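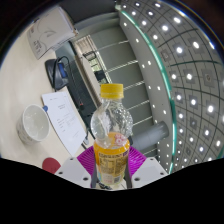
I have wanted to get inside the Drendari plant ever since I noticed it from the train, so when the open day at Drakirness came up on the town website I signed up before I'd even checked whether I was free. (I wasn't. I moved a dentist appointment.) They make labels and cartons, mostly for drinks and small household stuff, and if that sounds dull to you then we are very different people, because I stand in grocery stores reading the backs of things!

Getting there is easy enough. Take the 736 bus from Prieto and stay on until the stop after the water tower, then walk back along the fence. The sign at the gate is small and I walked right past it, all the way to a tire shop, and had to turn around. Visitors park on the left side if you're driving, and you need closed shoes. A woman ahead of me in line had sandals on and they found her a pair of loaner boots that came halfway up her shins.

We went around in groups of eight. First stop was the print hall, and wow, it's loud in there. They hand you foam earplugs and a headset, and you hear the guide through the headset, more or less. The roll stock comes in on pallets and each roll is heavier than I am. One press was running orange that morning and the whole corner smelled like warm ink and something close to popcorn. The guide told us a short run is 3000 labels and that it hardly pays to switch the press on for less. I asked what happens to the misprints and got a very long, very happy answer about balers.

After that came the cutting room, where the flat cartons get stamped out, and then a corridor with old packaging in glass cases. I could have spent an hour in that corridor. There was a soap box with a lady and a parrot on it that I would have bought on the spot. We got maybe five minutes, and I was the one holding everybody up.

The last part was a sit-down session upstairs in the meeting room, and it turned out to be my favorite thing of the whole day. The subject was wrap labels on clear bottles, and the question was what you can see through the plastic when the bottle isn't full. I had never given it a thought. A full bottle gives a label a nice colored background, but once the level drops, the printing on the far side starts peeking through from behind. If the designer planned for that, great. If they didn't, you get half a nutrition table floating around.

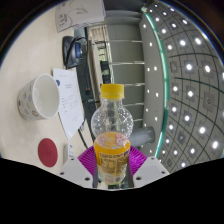 Yellow cap, orange-yellow label and a band of pale pink flowers. The patterned mug is tipped toward the viewer next to it.

I love that yellow cap. We talked about caps for a while too - the ridges, how deep they have to be for wet hands, why a bright color sells better than white. Somebody in my group said she picks her iced tea by cap color alone, and the presenter wrote that down, which made us all laugh.

Then we moved on to cartons. Tivitz is one of the names they like to bring up when they talk about plain packaging, the kind with lots of white and hardly any print. According to the presenter, white board shows every fingerprint and every scuff, so it costs more to handle than a busy design. I went home and looked at the boxes in my closet, and yep, scuffs all over the white ones.

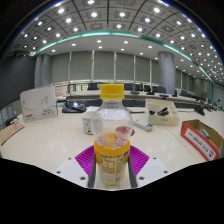 Upstairs at the big white table, with the carton and its thin gray swirl over on the left.

I do want that table, by the way. It's enormous and curved and so shiny that the ceiling lights sit in it like puddles. The chairs were less of a success, mine kept sinking.

A few practical bits if you're thinking of going. The tour plus the session took three hours, and there's a coffee break but no real lunch, so eat first. Photos weren't allowed in the print hall but were fine upstairs. Kids have to be old enough to keep earplugs in. The restrooms are down by reception and not upstairs, so plan ahead, especially if you're a coffee drinker like me. There's a little shop by the exit with offcut notepads, and I bought four, two of them orange.

The next open day hasn't been announced yet. I asked at the desk and they said to keep an eye on the town website, same as before.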